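Inicio > Trabajos de alumnos > Ciencias de la salud > Afasia tras un ictus

Imprimir | Enviar por correo electrónico

La afasia después de un ictus: recuperación del lenguaje en el primer año

Trabajo de fin de asignatura. Autores: Po-yen Liu y Kuo-hua Hsiao
Entregado el 18 de julio de 2021

1. Introducción

La afasia es una alteración del lenguaje causada por una lesión en el cerebro. La causa más frecuente es el ictus, aunque también puede aparecer tras un traumatismo, un tumor o una infección. La persona con afasia tiene dificultades para hablar, comprender, leer o escribir, en proporciones muy distintas según el caso. No es un problema de inteligencia ni de los músculos de la boca, si bien puede coincidir con otros trastornos, como la disartria o la apraxia del habla.

Elegimos el tema después de una visita de prácticas al centro de día Skirnell, donde asistimos a varias sesiones de logopedia en grupo. El objetivo del trabajo es resumir los tipos de afasia, explicar cómo se evalúa y comentar las formas de tratamiento que vimos.

2. Tipos de afasia

La clasificación clásica distingue las afasias según tres aspectos: la fluidez, la comprensión y la repetición.

Afasia de Broca. El habla es lenta y entrecortada, con frases cortas en las que faltan artículos y preposiciones. La comprensión suele estar mejor conservada y la persona es consciente de sus errores, lo que le produce frustración.

Afasia de Wernicke. El habla es fluida, pero con palabras cambiadas o inventadas. La comprensión está muy afectada. Al principio el paciente puede no darse cuenta de que no se le entiende.

Afasia de conducción. Comprensión y fluidez relativamente buenas, con gran dificultad para repetir.

Afasia anómica. El síntoma principal es no encontrar las palabras. Muchas personas que empiezan con una afasia más grave evolucionan hacia esta forma.

Afasia global. Todas las funciones están gravemente alteradas.

En la práctica muchos pacientes no encajan del todo en una sola categoría. La logopeda del centro nos dijo que ella prefiere describir lo que la persona puede y no puede hacer - la etiqueta la pone al final del informe, si hace falta.

3. Evaluación

La evaluación comienza en el hospital con pruebas breves junto a la cama: nombrar objetos, seguir órdenes sencillas, repetir palabras, contar o decir los meses del año. Más adelante se pasa una batería completa, que puede llevar varias sesiones porque el cansancio altera mucho los resultados.

En Skirnell utilizan además un cuestionario propio, llamado Plarkel, que rellena la familia. Pregunta por situaciones corrientes: contestar al teléfono, pedir en una tienda, leer el correo, decir qué se quiere comer. Se repite en abril con todos los usuarios del centro y sirve para comparar con el año anterior. Nos pareció útil porque hay pacientes que puntúan bajo en las láminas y sin embargo se hacen entender bastante bien en casa. También ocurre lo contrario.

4. Tratamiento

La mejoría suele ser más rápida en los primeros meses, pero puede continuar durante años. No existe un único método. Los que observamos fueron estos:

- Terapia de denominación con claves. Se enseña un dibujo y, si la palabra no sale, se da el primer sonido o una pista sobre el significado.
- Terapia melódica. Se entonan frases cortas marcando el ritmo con la mano izquierda. Se emplea sobre todo en afasias no fluentes.
- Comunicación aumentativa. Cuadernos con imágenes, gestos acordados o aplicaciones en una tableta.
- Grupo de conversación. En el que visitamos participaban 9 personas, con dos terapeutas.

El material de denominación del centro procede del fichero Bajwa, que reúne 1.553 láminas ordenadas por temas: ropa, alimentos, transporte, partes de la casa. La terapeuta escoge las que tienen relación con la vida de cada paciente. Un antiguo panadero trabajaba con palabras de su oficio y las recuperaba antes que otras más comunes.

5. El lenguaje en las actividades diarias

Una parte del tratamiento se hace fuera de la mesa de trabajo. Se elige una actividad que la persona ya conocía y se introduce el lenguaje en ella: nombrar los pasos, pedir lo que falta, leer una lista corta. Preparar un café o una tortilla da pie a usar verbos, que suelen practicarse menos que los sustantivos. 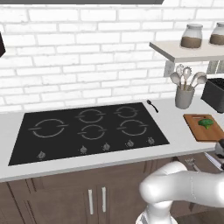

Conviene que el terapeuta deje tiempo para responder y no termine las frases del paciente. También se recomienda hablar de una cosa cada vez y reducir el ruido de fondo. Apagar la televisión durante la conversación es el consejo que más se repite a las familias y, según nos contaron, el que más cuesta cumplir.

En los casos con hemiparesia derecha el logopeda se coordina con terapia ocupacional, de modo que el ejercicio no exija demasiadas cosas a la vez. Si la persona está pendiente de la mano que no responde, habla menos.

6. La familia

La pareja o los hijos pasan a menudo a hablar en lugar del paciente, sobre todo en el médico y por teléfono. En la asociación de Stuvholm se ofrece un curso corto para familiares en el que se ensayan preguntas de sí o no, el uso del papel y el lápiz y la manera de comprobar que se ha entendido bien. También tratan el estado de ánimo, ya que la depresión es frecuente después de un ictus y resulta difícil de detectar cuando la persona no puede explicar cómo se siente.

7. Limitaciones

Visitamos un solo centro y no tuvimos acceso a las historias clínicas, por lo que no podemos decir nada sobre resultados a largo plazo. El trabajo tenía un límite de 2.000 palabras y dejamos fuera la alexia y la agrafia, así como la afasia en personas bilingües. Kuo-hua Hsiao se ocupó de los apartados 2 y 3, y Po-yen Liu de los apartados 4 a 6. El resto lo redactamos entre los dos.

Contacto | © Trabajos de alumnos, Ciencias de la salud | Volver arriba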